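Gralside Home Cooks > General Kitchen Chat > Pressure cooker or slow pan for dried beans?

Started by marrowfat_meg

Right, I've finally had my fill of tinned beans and bought a big sack of dried ones from Abubakar Foods on the high street. Haricots, black-eyed, a bag of those lovely speckled borlotti. I'm so excited about it that my family have started leaving the room!

What I can't settle is how to cook them. My mum always did an overnight soak and then a long slow simmer. My brother says I'm living in the past and need a pressure cooker. Who's right?

tidewrack
Pressure cooker, every time. Black-eyed beans with no soak at all, 11 minutes once it's up to pressure, then let it come down by itself. I make moi moi and stews most weeks and I'd never go back. You can decide at six o'clock that you want beans and be eating them the same evening - it's brilliant.

OldCopperPan
Have to disagree with tidewrack, in the friendliest way. Fast beans are fine for mashing. For a salad or a bowl of borlotti with good oil I want them whole, with the skins on, and I only get that from a bare simmer. Mine go in the oven in a lidded pot, water a couple of inches over the top, bay leaf, half an onion. The smell alone is worth it.

marrowfat_meg
Ooh, the oven! Hadn't thought of that. What temperature?

OldCopperPan
Gas mark 2 or so. Look at them after an hour, then every 20 minutes. Old beans can take twice as long as new ones so don't trust any chart.

tidewrack
Whole beans come out of a pressure cooker too if you don't overdo it. Salt in the soaking water helps the skins no end. I use a good tablespoon to a big bowl and rinse them after.

jonquil57
Salt!! I was always told that makes them tough?

tidewrack
Old wives' tale, I promise. Try two small batches side by side and see which you prefer. It's acid that holds them back, so keep the tomatoes and vinegar for later on.

Onyekachi Odukoya
Lovely thread, and I'm on both sides of it. I wrote up my bean week for the Pledport allotment newsletter, so I'll paste it in below. Please ignore the bit about the plot rota at the end, I've chopped it off.

Beans for a Crowd

We had 18 for lunch at the plot and I said I'd bring the beans. I soaked them in two bowls overnight and cooked one lot each way, as I couldn't make my mind up. 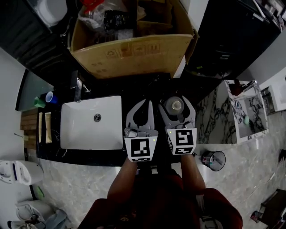
Pledport, June 2, 2022

The pressure cooker lot went into a stew with peppers, ginger and far too much chilli (my fault, delicious all the same). They were soft and creamy and they thickened the sauce nicely. The slow ones I dressed warm with lemon, parsley and a red onion sliced as thin as I could manage. Both bowls went home empty. If you're cooking for fewer people, allow around 200 grams of dried beans for three hungry eaters.

OldCopperPan
Both ways! Diplomatic. Which did you like best though?

Onyekachi Odukoya
The slow ones, by a whisker. But I'd make the stew more often - life's busy.

tidewrack
I'll take that as a win :)

jonquil57
One thing to add for anybody new to this: red kidney beans need a proper hard boil for at least ten minutes before you turn them down. Please don't put them straight into a slow cooker.

marrowfat_meg
Thank you jonquil, I've written that on the jar. Borlotti are soaking now, with salt, and they're going in the oven tomorrow. My brother can have the black-eyed ones his way. Does anyone freeze theirs in the cooking water, or drained?

OldCopperPan
In the water, always. They dry out and split otherwise.

tidewrack
Drained, flat on a tray, then bagged. You can grab a handful whenever you like and they don't split if you cool them first.

marrowfat_meg
Oh no, here we go again!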